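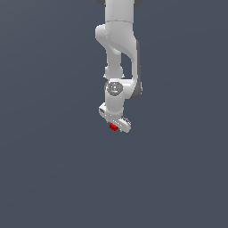
再等两年吧，Yae Nagano 这样回我。我问她的是：家里那堆袜子，到底什么时候能交给机器去配对？她的意思是，两年以后我再拿同样的问题去烦她，她大概还是会说再等两年。

我把手机扣在桌上，看了一眼沙发。沙发上堆着三天的衣服，最上面那件是我儿子的校服，袖子还翻在里面。说真的，我写了这么多年家电，扫地机换过四台，洗碗机装过两回（第一回装反了进水管，别问），可是从烘干机里掏出来的那一大坨东西，至今还得靠我两只手。

所以编辑说这期要写“机器人到底能不能干活”的时候，我抢着举了手。私心很重，我承认！

## 先在电脑里抓方块

Nagano 在 Riedl 做仿真，办公室里一台真的机械臂都没有，全在屏幕上。白色的手臂从上头垂下来，两根手指的夹爪，红色小方块，背景一片深灰，连张桌子都没有。我第一次看的时候有点失望，心想就这？我要的是叠被子啊！

她倒是不急，给我倒了杯很苦的茶，让我自己坐下来试。键盘上六个键管前后左右上下，还有一个键管开合。我信心满满，结果夹爪第一次下去就把方块推跑了，第二次又推跑了，第三次夹住了一个角，一抬起来方块就转着圈掉下去。我玩了整整60分钟，抓成了9次，手心全是汗。

她说程序自己练的时候，一个晚上跑1,000次是很平常的事，摔了就重来，没有碎片要扫，也没有邻居来敲门。早上她端着咖啡来看曲线，曲线往上走就高兴，往下走就改参数。我问她改什么参数，她说了十分钟，我记了半页纸，回家一个字也看不懂。

不过有一点我听懂了。方块是硬的，六个面都平，从哪边夹都差不多，夹住了它也不会变形。袜子呢？袜子扔在那里每次都是不同的形状，里面还可能塞着另一只袜子。电脑里要把一块软布算得像样，比算一个方块麻烦得多，算出来了，到真的布上又未必对得上。她给我看过一段仿真的毛巾，毛巾落到桌上，像一张泡过水的薄饼，慢慢地穿过桌面沉下去了。她说那是早期的版本，现在好多了。现在的版本她没给我看。

## Nerncombe 的洗衣房

从 Riedl 出来，我坐了一个半小时的车去 Nerncombe。那里有一家给旅馆洗床单的厂子，老板 Gianni Caruso，嗓门很大，一见面就往我手里塞了一个耳塞盒子。

他的车间里机器可真不少：洗的、烘的、熨的、叠的，一条线下来，大床单进去是皱的，出来是方方正正的一块，我站在那台折叠机前面看了好久，舍不得走。可是线的最前头站着四个人，她们的工作就是从一大堆湿床单里找出两个角，捏住，挂到夹子上。就这一个动作。后面几十米全是机器，最前面这一下得靠人。

“找角！”Caruso 冲着我耳朵喊，“你给我一台会找角的，我明天就签字！”

他还真试过。前年有家叫 Dendow 的公司拉来一台双臂的样机，在他车间里待了一个春天。找角是能找到的，他说，晴天的下午，白床单，一条一条分开放好，找得还挺准。可他的床单从洗衣机里出来是拧成一股的，像麻花，机器就在那儿一遍一遍地看，看完伸手，缩回来，再看。旁边的大姐等得受不了，伸手帮它抖开了。抖开之后，它就会了。

我听到这里笑得不行，Caruso 没笑。他给我算账：租机器的钱，腾地方的钱，再加一位大姐专门给机器抖床单。春天一过，样机就装箱运走了。他现在还跟 Dendow 的人有联系，对方说新一代的手指软一些，换了摄像头，想再来试。他说来嘛，带午饭来就行。

车间的另一头倒是有一台机械臂，干得好好的，我差点没注意到。它把叠好的毛巾一摞一摞搬到推车上，早上六点开工，一直搬到下班。毛巾摞的尺寸是固定的，推车停的位置也画了线。没有人围观它。我问旁边推车的小伙子它平时听不听话，他想了想，说推车停歪了它就不动，得去给它摆正。

## 回到我家沙发

在回程的车上我一直在想，我家有什么东西是尺寸固定、位置画了线的。想来想去，洗碗机里的碗架算一个，鸡蛋盒算一个，别的真没有了。我家连遥控器都没有固定的位置。

Clernmont 有一个样板公寓，专门给人参观“会做家务的房子”，我也去了。厨房干净得像没人住过，台面上画着浅浅的格子，杯子要放在格子里。机械臂装在吊轨上，从水槽滑到碗柜，把杯子一只一只收进去，动作很慢，可是很稳，一只都没碰着，我得说看得挺感动的。讲解员问大家有没有问题，一位带着小孩的妈妈问，杯子里要是还有半杯牛奶怎么办。讲解员说请先倒掉。她的小孩说，那我自己放不就好了吗。

全场都笑了，我也笑了，但是我又想替那台机器说两句。我奶奶手抖，从碗柜上层拿杯子是她一天里最怕的事。对她来说，慢怕什么呢，倒牛奶她倒得动，够高处她够不着。要是哪天这套吊轨卖到她那个养老公寓也装得起的价钱，我第一个去排队，画格子我来画！

至于我自己的清单，跑完这一圈，我是这么排的（纯属个人看法，欢迎来骂）：

- **现在就能指望的**：扫平地、洗碗、搬尺寸一样的东西，前提是你肯先把地上的乐高捡干净。
- **演示里行、家里悬的**：收杯子、擦台面、把衣服从篮子里拿出来放进洗衣机。拿得出来，掉一只袜子在后面它不一定知道。
- **先别想**：配袜子，套被套，还有把翻在里面的校服袖子掏出来。

套被套这一条，我特地又发消息问了 Nagano。隔了很久她才回，说这个她自己在家都是两个人一起弄的，一个人钻进去，一个人在外面拽。然后又发来一句，问我那天抓方块抓了几次，她们办公室有个排行榜。

我排倒数第二。倒数第一是她老板。

那堆衣服后来还是我叠的，一边看剧一边叠，叠到最后多出来五只袜子，颜色都不一样。我把它们塞进抽屉最里头，跟上个月那几只放在一起。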